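New year, same old shed

Happy new year from a rather soggy Stotport! I spent most of the break clearing out the shed at last (I've been promising to do it since we moved here in 2000) and I came away with a sore back, two bags of rubbish and a very long list of seeds I'd forgotten buying. Some of the onion packets were older than the wheelbarrow. I sowed them anyway, in a tray on the kitchen windowsill, so we'll see.

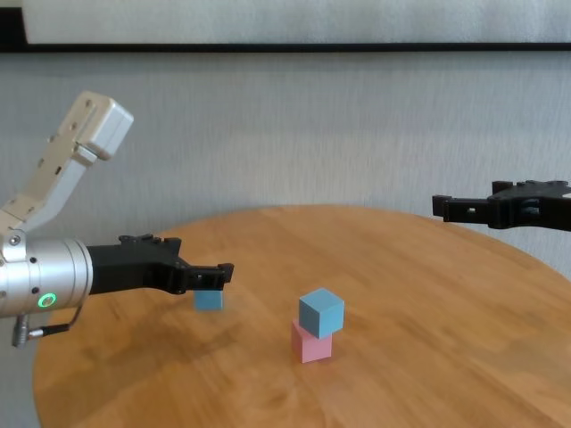 January is a funny month for gardeners. There's plenty you could be doing and hardly any of it is pleasant, so I tend to stick to the washing of pots and the reading of catalogues. The Canholm one landed on the mat last week and I've already gone over budget in pencil – more than 12 kinds of bean, and I only have room for a couple. I'm very tempted by the climbing one called Mumano, which is meant to cope with wind. We get a lot of wind. 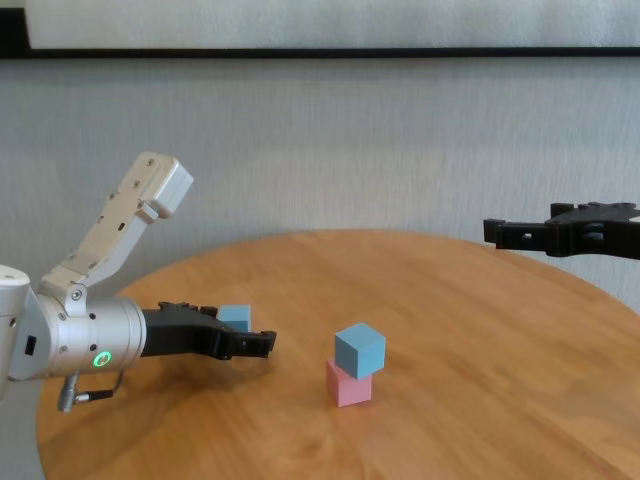 If you're itching to get outside, do your apple trees on a dry day and leave the plums well alone until summer. I'll be bringing my spare raspberry canes to the seed swap at Agbenyega Hall, so come and take some off my hands, please! They're in the blue bucket by the door and they spread like mad, so put them somewhere you don't mind losing.

Stotport Growers' Newsletter | Contact us | © Stotport Growers, 5 Jan 2020 | Back to top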